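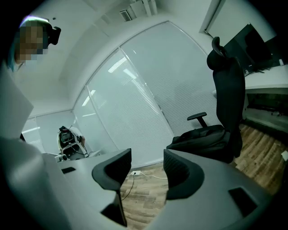
Curved glass wall with fine horizontal blinds, Udmont office.

# Lostbridge Rooms

Photos of office rooms: glass walls, blinds, ceilings, table edges. The set has 203 photos from 24 rooms. Please write the room name in small letters, as in `rooms.csv`. Faces are pixelated. Contact: Anika Yazzie.

Comments

Aušra Liepiņa: Is the October part included?

Anika Yazzie: Yes, it is in folder 27.

Ojo: Thank you, the blinds are very useful for me.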